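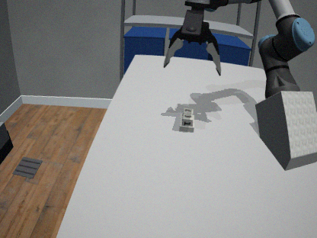
灰墙房间里的白色长桌,桌面近处

阅读时间:8 分钟

科兹马(Kozma)村旧信整理项目 中期进展
写给 Nurov 基金的 Konrad Koller
2020年1月23日

Konrad 你好:

先说你最想知道的:信全部登记完了,一共856封,誊抄过了一半多一点,小册子还没下厂,钱没有超。下面慢慢讲,你要是赶时间,看到“钱”那一节就可以停了,后面多半是我在念叨信里的事(我尽量收着,可是真的太好看了!)。

登记

上次写信给你的时候,我们还在为编号吵架。Erdal Ersoy 坚持按寄信人排,他在档案馆干惯了,这个习惯我理解;我想按收到的年份排,读起来像连载。最后是各退一步:编号按寄信人,另外做一张按年份排的对照表。这张表比我想的麻烦多了,很多信根本没写年份,只写“割完麦子第二天”或者“你妹妹出嫁之后”,要拿别的信来对。妹妹出嫁那封找到了,割麦子那封到现在还挂着,对照表里先标“待定”。

信封和信纸分家的情况也比预想的多。有些人家把信封上的邮票剪给孩子玩了,地址跟着少半截,邮戳自然也没了。凡是信封和信对不上的,我们单独放一个盒子,不硬配。Erdal 说硬配是最省事也最害人的办法,我完全同意,我自己就配错过一次,把两个同名的表兄弟弄成了一个人,害得后面半天都读不通,还以为这人一边在矿上做工一边在海边卖鱼。

目录用的是 Zutine,就是申请书里写的那套目录软件。用下来还行,检索快,导出也干净。不顺手的地方是人名:同一个人在不同的信里有三四种拼法,软件里只肯认一个主名,其他的都得塞进备注。我们定了个规矩,主名一律用本人签名里最早出现的那种写法,别的写法全部照录,一个都不许“改正”。

誊抄

这一块基本是 Nasrin Golestani 撑着的。她认旧字迹的本事我就不多夸了,夸了她要生气。我负责第二遍校对,Barış Kılıçarslan 负责把拿不准的字圈出来,集中读给村里几位老人听。这个办法特别灵!有个词我们三个人猜了很久,以为是一种布料,念出来之后老人当场就笑了,说那是以前骂懒骡子的话。整封信的语气一下子全变了,原先我们还以为写信的人在夸他姐夫的外套。

誊抄的格式也定下来了:
错别字照抄,不加括号。
看不清的地方用方框,能猜出来的写进脚注。
划掉的字也抄,用删除线。
信纸边上横着写的那些话放在信末,另起一段。

最后一条要多说两句。很多人写到信纸写满了还舍不得停,就转过来沿着边写,最要紧的话常常都在那儿。有一封正文全在讲天气和羊,边上歪歪扭扭一行:“钱收到了,别再寄了,你自己吃。”我校对到这儿去厨房站了一会儿才回来。

进度上我得老实讲,比计划慢。申请书里我写的是年底全部抄完,现在看那是我拍脑袋了。铅笔信是主要原因,铅笔磨得只剩一点灰,要换着角度看,抄一封的时间够抄三封墨水的。按现在的速度,6月可以抄完,校对会再往后拖一些。我把铅笔信排到了前面,趁 Nasrin 眼睛还有劲的时候先啃硬的,所以下一份报告里数字可能还是不太好看,请你有个心理准备。

走访

秋天之后我们走访了10户人家,主要是还保存着回信的。村里人寄出去的信,照理说应该在国外那一头,可是有些人回乡的时候整捆带了回来,于是有几家是一问一答都齐的。读这种信太过瘾了,问“井修好没有”,下一封就答“井修好了,可是水有股铁锈味”,再下一封又问“铁锈味去掉没有”,一口井讲了两年。

也有不顺的。有一家本来答应得好好的,我们到了门口,儿子说还是不想给外人看,我们喝了茶就回来了。这家的信已经从目录里拿掉,连寄信人的名字也没有留。另外一家同意登记,但不同意出版,我们在目录里做了标记,小册子选篇的时候会绕开。同意书现在分成三档:只登记、可供查阅、可以出版,每家自己勾,什么时候想改都可以改。这个三档的办法是 Kevser Ateş 提的,她以前做录音采访吃过亏,说一张纸只写“同意”两个字,过后谁都说不清同意了什么。

录音也做了一些,不在原计划里,顺手做的。老人听着信往往就自己讲开了,不录下来太可惜。录音目前只做了简单的时间标记,没有转写,我不打算拿它占誊抄的时间。要是你们那边对口述部分有兴趣,我们另外谈,我不想偷偷把项目撑大。

小册子

计划印大约200册,先给各家各户,剩下的放贝塞克(Beseck)镇上的图书室。选篇已经有了初稿,分成四部分:路上,头一年,钱,回不回。“钱”那一部分最长,删了两轮还是最长,因为信里确实谈钱谈得最多,谁寄了多少,谁欠谁,屋顶要补多大一块。Kevser 嫌它枯燥,我倒觉得有意思,而且各家的账对着看,能看出哪年收成差。我们俩还没吵完,目前它保住了。

注释尽量少。一开始我给每封信前面都写了一段说明,写得挺得意,Nasrin 看完说我挡在门口了。删掉之后确实好读很多。现在每封信前只有寄信人、收信地和年份,需要解释的词放书后面,按字母排,骂骡子那个词也收进去了。

字体和纸样还在看。镇上印刷店给了两种纸,一种偏黄,翻起来舒服,一种白一点,印信件影像清楚。我倾向偏黄的,影像可以单独用白纸夹在中间。报价还没最终定,等选篇的页数锁死了再去问,免得来回改。

钱

大头花在誊抄津贴上,和预算一致。盒子和无酸纸夹比预算贵了一点,走访的交通费省下来一些,一进一出刚好抵掉,所以总数没有动。印刷那笔一分没花,原封不动留着。明细表和收据复印件走财务那边的信箱,这里就不抄了。

有一件事需要你点头:我想把原来列在“展览”下面的那一小笔,改到印刷里去。申请的时候我们设想在镇上办一个小展,把原信放玻璃柜里。跟各家聊过之后,愿意把原件拿出来摆着的没几户,大家更想要一本能翻的、能寄给外地亲戚的册子。如果你同意,我们就不做展览了,把册子做厚一点,再办一次朗读会,找各家的年轻人来念自家的信。朗读会不花什么钱,茶和点心我们自己解决。你要是觉得展览必须保留,也请直说,我再去想办法,只是希望能早点知道,选篇的厚薄就卡在这里。

没做好的地方

除了誊抄慢,还有备份。头几个月扫描文件只存在一块硬盘上,我每次出门都提心吊胆。现在有两份了,一份在我这儿,一份在 Erdal 那里,每隔一阵子对一遍。第三份本来说好放图书室,图书室的电脑太旧,装不下,暂时搁着。

还有给各家的回音做得不够。有人问我“信拿去这么久,读到什么了没有”,我才意识到我们光顾着往前赶,忘了告诉人家。从上个月开始,每抄完一家就先打印一份送过去,字放大,订好。反应特别好,有位老太太让孙女从头到尾念了两遍,念完又从柜子顶上翻出八封没给过我们的(已经算在前面的总数里了,你不用再加)。

接下来

近期要做的事不多,但都挺费工夫:铅笔信继续抄;年份对照表里的“待定”尽量再减一些;Barış 把骂人话、农具、亲戚称呼这三类词先理出来,给书后的词表打底;我把选篇定稿发给你一份,你随便看看,不用批改。

朗读会的日子等你回了展览那件事再定。另外,你上次问能不能来村里看看,当然能!冬天上山的路不太好走,最好等雪化了,提前跟我说一声就行,Kevser 家有空房间。

随信附上井的那一组信的誊抄稿,一问一答都在,从井塌那封看起。

祝好,也替我问办公室各位好。

又及:同意书的三档模板我也放在附件里了,别的项目想用尽管拿去改。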